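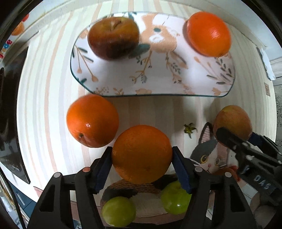 By Joris Stevens | October | Opinion

Give players their save files back

Pleltetti shipped with one save slot per profile. The slot is written by the game at moments the game chooses, and the player cannot copy it, rename it or go back to an earlier one. Pamero, the publisher, describes this as a way of giving weight to decisions. I think it is a poor design, and I think the technical case for it is weaker than the artistic one.

A save file in a role-playing game of this type is small. Mine, after the second chapter, was 96 kilobytes. It holds the position of the party, the inventory, a list of flags for things done and left undone, and a seed for the random number generator. Screenshots and thumbnails take more space than the state itself. Keeping the last nine saves on a rolling basis would cost less than one megabyte per player, on machines where the game itself takes up many gigabytes.

So storage is no argument. The stronger claim is that a single slot avoids corruption, as there is only one file to keep in order. In practice the reverse holds. If the game overwrites its only copy and the power fails during the write, the player has nothing to return to. The usual remedy has been known for decades: write to a temporary file, check it, then swap it with the old one. Pleltetti does this on desktop. On the Magaña handheld, going by the patch notes, it did not do so until the third update, and the support forum had around 3000 posts in the save thread by then. Some of those will be duplicates and arguments. Many were from people who had lost a campaign.

A second copy would have spared most of them. It need not even be visible. A hidden backup, restored when the main file fails its checksum, keeps the single-slot rule intact and protects the player from a fault that has nothing to do with any decision they made.

Then there is the matter of bugs in scripts. A long game has thousands of flags, and the order in which they can be set is never fully tested. Quest logic breaks. A door stays shut as its trigger was used up two hours earlier. With several saves the player loads an older one and loses an evening at worst. With one slot the broken state is the only state, and the player has to wait for a patch that can repair files after the fact. Such patches are hard to write, and studios tend to put them off.

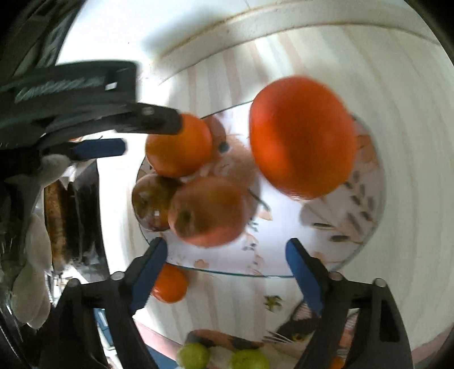

What the single slot is meant to do

Teodoro Zamudio, who worked on the save code for Statitz, made the opposing case to me by email. His view is that players reload by reflex, and that a game built around loss stops working once loss is optional. "If every bad result is reloaded, we have written half the game for no one," he wrote. Statitz has more than 4000 lines of dialogue that only play after a failed mission, and he would like them to be heard.

I take the point, and Statitz handles it better than most. It offers the single slot as a mode, chosen at the start, with a plain statement of what will be kept and when. The default mode has manual saves. Anyone who wants the stricter rules can have them, and the file is still backed up underneath in both cases.

My objection is to the mode being the only one. A player with two children and half an hour at night has different needs from a reviewer on a deadline. Someone sharing a console may want to show a friend an early chapter. Someone with a tremor may press the wrong reply - a common enough slip on the handheld, where the dialogue options sit close together. None of these people are trying to dodge consequences.

What I would ask for is modest. Keep at least three automatic saves. Allow manual saves outside combat. Put the files in a folder the player can find, with a documented location, and do not encrypt them in a single-player game. Show the time of the last successful write on the pause screen. If a stricter mode is offered, label it and let it be turned off before the end of the first chapter.

Pamero has said it is looking at "save flexibility" for the next update. The backup copy should go in first, as it changes no rules and could be released on its own.

Games > Opinion > Design

We use cookies to remember your settings and to measure how our pages are used. Accept all | Manage choices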